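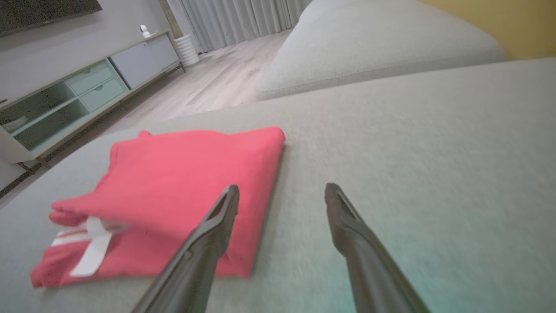

House rules

The first page of the rulebook at Jodon is about shoes. Anyone who enters one of the firm's test apartments takes them off at the door, and so does anyone who is only there to change a battery. The second page is about the robots.

Jodon trains robot arms to do chores in ordinary homes: folding clothes, clearing shelves, putting things back in drawers. Much of that work happens in furnished rooms in Zesonberg, with sofas, curtains and televisions like the ones people have at home. Factory robots have had safety rules for decades, and a lot of those rules come down to keeping people out of reach. In a living room you can't put a fence around the sofa.

So the company wrote its own rules, with help from the safety consultancy Nechyporuk. The document started in May as two pages. It now has 104 numbered rules, and the staff are expected to know the ones for their own task without looking them up.

Most of them are dull, and the people who wrote them say so. Rule 7 says the stop button must be within reach of the operator's free hand before the arm gets power. Rule 8 says the button must be tested at the start of every shift, by pressing it. Rule 9 says that if it was tested by somebody else, test it again.

The section on soft goods is the longest. Clothing is hard for a robot because it has no fixed shape. A shirt folded into a square can sag at one corner or slide open when it's lifted, and a loose tab or drawstring can get caught between the fingers. Under the Jodon rules, the gripper has to come in with its fingers open and slow down before it gets to the cloth. Finger tips are checked for burrs and sharp edges before each session. If a garment snags, the operator stops the arm and frees the cloth by hand. Backing the arm out is not allowed, even when it looks easy.

Upholstery gets its own part. A sofa seat gives under pressure, so an arm that is told to go down to a certain height may press farther into the cushion than anyone meant it to. The rules set a force limit for soft surfaces and a lower one for seams and piping. Operators are told to look at the fabric after every session and write down any pulled threads. There is a box on the form for it. It has to be filled in even when the answer is none.

That form takes up a good part of the working day. Each attempt at a task gets a line: what was tried, how it ended, whether a person stepped in. Failed attempts are kept with the good ones. A session that runs to 800 attempts will produce plenty of both, and the rules say that neither kind may be deleted by the person who recorded it. Deletions go through a second person, who signs.

Blurry pictures stay in too. Early on, some operators threw out any recording where the camera had shaken or the cloth had smeared across the image. The current rule is that motion blur alone is no reason to drop an attempt, because a robot in somebody's home will have the same trouble.

Then there is privacy. A camera on a robot's wrist sees a lot more than the thing it is picking up. It can take in a TV, an open shelf or whatever is standing on a console across the room. In the test apartments this matters less. In a private home it matters a great deal, and the rules there are stricter. The householder walks through the rooms with the operator first. Mail, family photos and medicine are put away. Screens are switched off. Other connected devices in the room are listed on the form, with a note on whether they stay on. The householder can ask for a recording to be removed and doesn't have to say why.

Not everyone in the business likes this much paper. Rista, a smaller outfit that does similar work, follows a shorter list and leaves more to the operator's judgment. Its view is that people stop reading after the first few pages, and that a long rulebook makes them feel covered when they aren't. Jodon's answer was to print each task's rules on a single card and keep the full text for training.

The two firms agree on the basics. One operator per arm. No children or pets in the room while it has power. Nothing hot, sharp or breakable within reach unless the task calls for it. No one sits on the sofa the arm is working over, including during breaks, until the power is off.

Jodon plans to go through the whole text again once its logs reach 3000 sessions. Rules that have never been used may be cut. The one about shoes is staying.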